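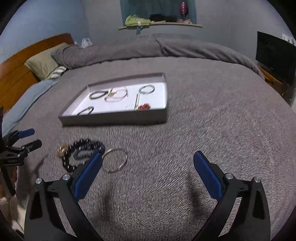 ## Sorting bracelets into one shallow box, how do you stop the tangle??

posted by zillov_beads, May 15, 2018

Ok so I dumped all my bracelets out on the bed to sort them. Box is shallow, no dividers, just a flat white bottom. Beaded ones, thin bangles, cord ones with charms, the red cluster thing that catches on everything. Every time I move the box it all slides into one corner. Don't want to buy a big jewlery chest, the Plivex one is $227, no thanks. What order do you put stuff in? Heavy beads first or last? Need the bed back by tonight lol

**fleteo_mom**

Heavy first. Always. Big glossy beads go along one long side, then bangles flat, then cord stuff. Anything with charms gets its own corner or it grabs its neighbors. Hair clips seperate if you can, mine scratched a bangle. Lift beaded strands straight up from one end, don't drag. Went thru 46 pieces this way in March and only one knot.

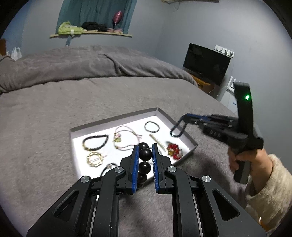
*Black beads and the dark beaded bracelet up off the bed, tray just beyond the black beads*

Also tie the loose ends on cord bracelets before they go in. Pink ones with strings are the worst for this. Little bow, done.

**Yupanqui555**

just get a bigger box

**plainhook42**

Agree w/ the first one mostly, but I'd do the beads LAST. They roll onto the thin stuff otherwise. Line the bottom with felt, cut it a hair too big so it grips the sides. No more sliding. Craft store scrap is fine, mine was 42 cents. And don't stack on the red piece, those little bits snag. Elastic ones: check for stretched spots while you've got them out. Restring now, not when it pops at work and you're under a desk picking up beads.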